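Household Tips: Getting Winter Clothes Ready for the Community Clothing Rail

The Farngate clothing rail opens again in December, and the same questions come in every year about what to bring and how to bring it. These notes are for people sorting clothes at home. Most of them apply to any free clothing rail, school swap or winter coat drive.

Start with what you can spare

Go through one closet or one drawer at a time and finish it before you open the next. Pull out anything that hasn't been worn for two winters. Coats, sweaters, flannel shirts, sweatpants and school trousers go fastest. Formal wear hardly moves at all in winter, so hold it back until spring.

Last winter the rail gave out 590 pieces of clothing, and 259 of those were children's sizes. If you have outgrown children's coats in the house, bring them first.

Wash before you sort

Wash everything, including things that have been hanging clean in a closet. Clothes stored for a season pick up a musty smell that you stop noticing and someone else will not.

Use an unscented detergent if you have one. Plenty of families have a child with asthma or eczema, and strong fabric softener is the complaint we hear most often. If you only have scented, use half the usual amount and run a second rinse.

For musty coats that can't go in the machine, hang them outside on a dry day with the lining turned out. A cup of baking soda in a closed closet overnight helps with what's left. Don't spray them with perfume or air freshener.

Dry things completely. A thick hood or a waistband can still be damp when the rest feels fine, and one damp sweater in a closed bag will spoil the whole bag.

Check these places

Pockets, including the inside ones. We have found house keys, bus passes and once a rent receipt that somebody badly needed.
Zippers. Run each one all the way up and down twice. If it sticks, rub the teeth with a plain candle or a pencil.
Cuffs and collars. Rub a little dish soap into gray collars and leave it for half an hour before washing.
Underarms. Hold the shirt up to a window. If you can see light through the cloth, it is worn out.
Name labels. Unpick them or cover them with iron-on tape. A child shouldn't have to wear somebody else's name to school.

Small repairs worth doing

A missing button takes five minutes. If you can't match it, move the bottom button up to the gap and put the odd one at the bottom, where it will be tucked in.

A fallen hem can be held with iron-on tape, though it lasts longer if you put a few stitches at each side seam as well. Pilling on sweaters comes off with a disposable razor. Lay the sweater on a hard surface, pull it flat with one hand and use short, light strokes.

Leave broken coat zippers to us. Catinca Zamfir runs a mending table at the Ikthorpe library and has a good stock of replacements. Pin a note to the coat saying what's wrong.

Folding and bagging

Fold shirts and sweaters to the same width, and stand them on edge in a box if you have one. Heavy things go on their own. Jackets crush whatever is underneath, and they are easier to carry over an arm.

Use clear bags where possible and write the size on a piece of masking tape on the outside. "Women's medium, tops" is enough. Tie shoes together by the laces. Put gloves inside one another and socks in rolled pairs.

Please don't fill a bag so full you can't lift it with one hand. Whoever unpacks it has to lift it too.

What we can't take

Pillows, used underwear, single shoes, bike helmets, and anything with mold. Torn cotton is useful as cleaning rags, so cut it up and keep it under your own sink.

Handing it over

Bring bags to the side door between 4 and 6 in the afternoon. If you need clothes yourself, come at the same time. You don't need a referral or proof of anything, and you can take things for other people in your household.

If you can't get to Farngate, leave a message for Tamsin Henare at the front desk and she will arrange a pickup.

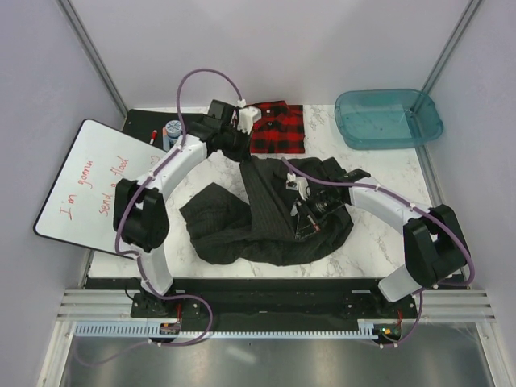

A dark garment and a plaid shirt on the tabletop.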